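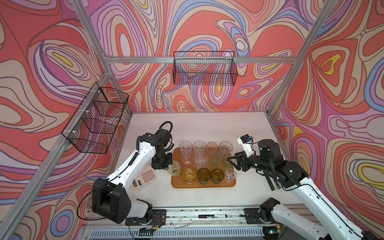
Ticket 667, Wolen glassware cell, cup loading onto tray
Status: open

Hi all, me again (sorry!). The job is still the one every café back room hates: get the mixed cups onto the orange tray and don't knock any over. I've set the Vetemano planner to 25 per cent speed and it's lovely to watch, but the right arm keeps dithering over the clear ones.

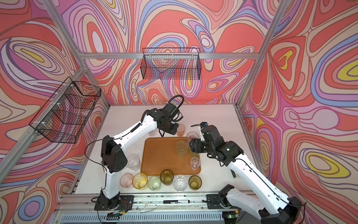 I wiped the tray, reloaded the Juvgate grip profile and ran it again Monday arvo. Same dithering. The dark cups it treats like old mates, go figure. My logs show 84 re-grasps in 200 picks, and I could've done the dishes by hand twice over.

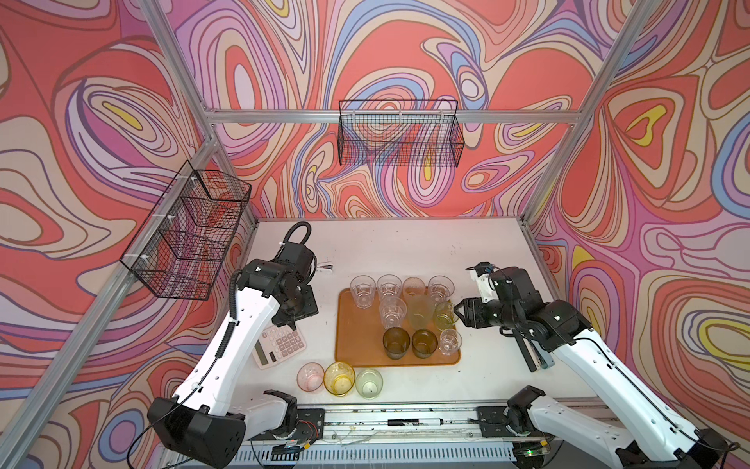
Things already tried

Lower grip force, softer approach angle, lights dimmed a notch. Dimming helped a bit, so I reckon glare off the rims is confusing the depth colour map. Can anyone tell me if that's fixable in settings?
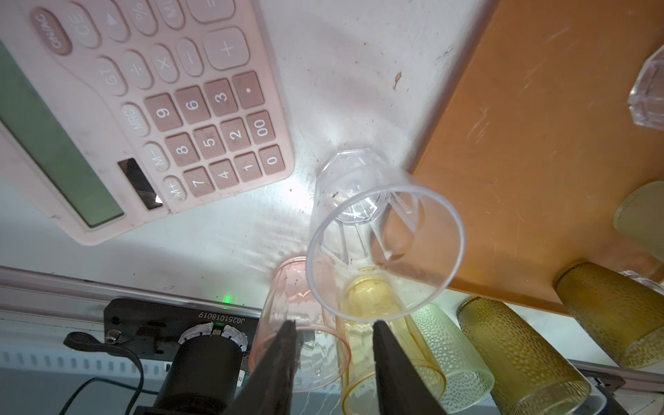

Aksoy support: Glare is our guess too. Switch the clear-object filter on, leave the lights dimmed and send us the new log. We wouldn't trust it with a full café load yet.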